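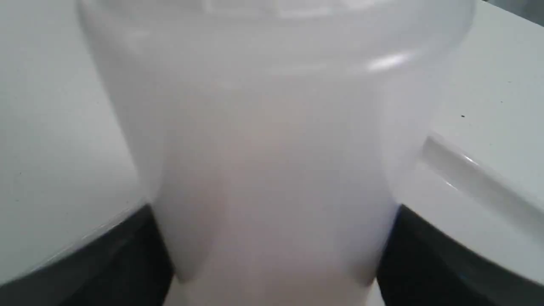 Frosted plastic cup held between the two fingers of a gripper.

PRESS RELEASE

Ernance publishes first results from household and shop-floor chore trials

6/5/21 — Ernance has released the first results from its Onwood programme, which tests whether a robot arm with a plain two-finger gripper can take on small, repeated chores in the home and on the shop floor. The short answer given in the report is that it can do a few of them, slowly, and that most are still quicker by hand.

The trials covered 53 chores, chosen from lists supplied by homes and small shops. They included clearing a table, putting cups away, sorting parts into trays, standing bottles upright and wiping down a bench. Each chore was written out as a fixed set of steps with a start state, an end state and a time limit. A run that went over the limit was scored as a fail, even where the end state was later reached.

Of the 53, only 7 met the pass mark set before testing began. All of these involved a single rigid or lightly flexible item, moved from one known place to another. Chores that called for folding cloth, opening a screw cap or working inside a cupboard did not pass.

Light plastic items were given their own section in the report. A thin cup needs enough grip to stop it slipping and little enough to keep its shape, and the margin between the two is small. Tapered walls make this harder, as a grip placed too low can let the cup ride up between the fingers. The programme used one grip setting for all cups in the first round and changed to a setting per item in the second.
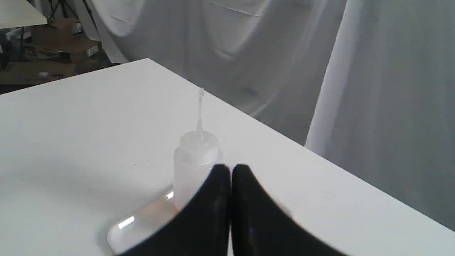

Clear and milky plastics also caused trouble for the vision software, which was more likely to misjudge the edge of an item against a pale surface. Ernance kept pale surfaces in the test plan on the grounds that many kitchens and packing benches have them. Tall, narrow items were scored separately from low ones, with a knock-over counted as a fail whether or not the item was picked up afterwards.

Speed remains the main limit. The slowest chore to pass took up to 199 seconds from start to finish, including the time spent checking the grip. No allowance was made for setting up.

The report makes no claim that the system is ready for sale. It recommends that shops looking at automation begin with fixed-position sorting and leave mixed clearing work to staff for now. For homes it makes no recommendation.

Benkirane supplied the test furniture and Greder checked the scoring. A second set of trials, limited to chores with 2 items handled in turn, is due to start in July. The full report, with the chore list and scoring sheets, is available from the Ernance press office on request.

ENDS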